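Playtesters wanted for Skilotano

We're Vimisis, a small game studio in Lutmont, and our puzzle adventure Skilotano is finally ready for other people's hands! It's coming to PC and handheld consoles, and before that happens we'd love to have 94 players try the first 3 chapters.
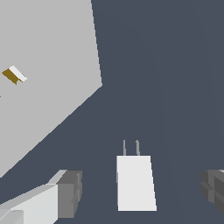
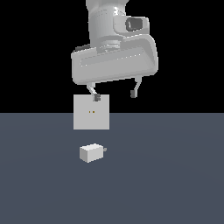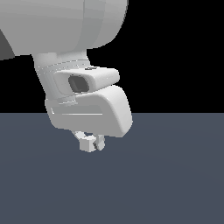 Who we're looking for

Anyone 18 or over who plays games at least a couple of times a month. You don't have to be good at puzzles – a few of ours are mean, and we want to know which ones made you quit.

What you'll do

Play for 6 hours in total, at home, spread over two weeks in January. Fill in a short form after each chapter and join one voice call with our lead designer, Gyu-bin Hyun. Bug reports go through Gil, our own little reporting tool (it opens with one key, so you won't have to leave the game).

What you get

A free copy at launch, your name in the credits and a playtester outfit for your character.

How to sign up

Send us your age, your platform and the last game you finished to the playtest inbox on our contact page. Handheld players, please apply – we're short on you!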